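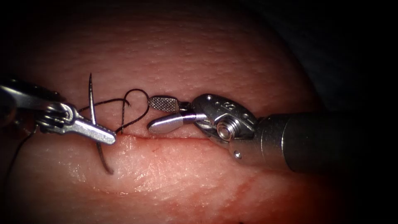 Numa 농촌 보건교육 사업 중간보고

받는 곳: Gaveck 재단 지원사업 담당
보내는 곳: Kurnora 보건교육센터

1. 지난 기간에 한 일

이번 보고는 6월부터 지금까지의 내용을 담고 있습니다. 이 기간에 저희는 마을 진료소 17곳을 방문하였고, 상처 관리와 감염 예방에 대한 기초 교육을 진행하였습니다. 교육을 받은 분은 모두 573명입니다. 그중에는 진료소 직원도 있고, 집에서 가족을 돌보는 주민도 있습니다.

교재는 두 가지 언어로 만들었습니다. 처음 번역한 교재에는 어려운 의학 단어가 많아서 주민들이 읽기 힘들다고 말씀하셨습니다. 그래서 6월에 문장을 짧게 고치고 글자를 크게 하였습니다. 새 교재는 지금 모든 진료소에서 사용하고 있습니다.

2. 계획과 다르게 된 부분

북쪽 마을 두 곳의 교육은 아직 하지 못했습니다. 비 때문에 다리가 끊어져서 차가 들어갈 수 없었습니다. 이 두 곳은 다음 기간에 먼저 방문하겠습니다.

Madigan 창고에서 받기로 한 소독용품도 예정보다 늦게 도착하였습니다. 그동안은 센터에 있던 물건을 나누어 썼습니다. 부족한 진료소에는 장갑을 25상자씩 먼저 보냈습니다.

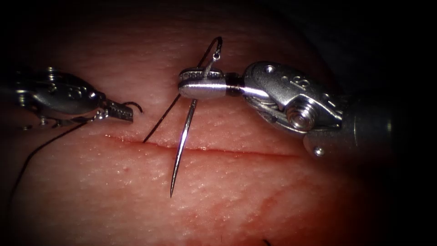 마지막 수정일: 2019년 10월 30일

3. 교육 내용에 대한 의견

참가자들이 가장 많이 질문한 것은 작은 상처를 언제 병원에 보여야 하는지였습니다. 교재에는 이 내용이 한 쪽밖에 없어서 설명이 충분하지 않았습니다. 다음 인쇄에서는 붓기, 열, 통증에 대한 설명을 더 넣으려고 합니다. 봉합한 상처를 집에서 어떻게 씻고 말리는지도 따로 한 장을 만들겠습니다.

교육 시간에 대해서는 의견이 나뉘었습니다. 직원들은 하루 종일 하는 교육을 원하였고, 농사일이 있는 주민들은 저녁에 짧게 하기를 원하였습니다. 저희는 두 가지 시간표를 함께 준비하고 있습니다.

4. 예산 사용

교재 인쇄비와 교통비는 계획 안에서 사용하였습니다. 다만 다리가 끊어진 뒤에 먼 길로 돌아갔기 때문에 연료비가 조금 늘었습니다. 이 금액은 회의비에서 옮겨 쓰고 싶으며, 재단의 허락을 부탁드립니다. 영수증 사본은 별도로 보내 드렸습니다.

5. 다음 기간의 계획

- 북쪽 마을 두 곳의 교육
- 고친 교재 100부 추가 인쇄
- 저녁 시간표 시범 운영
- 진료소별 소독용품 재고표 작성

재고표의 양식은 재단에서 정한 것이 있으면 그것을 사용하겠습니다. 양식이 있는지 알려 주시기 바랍니다.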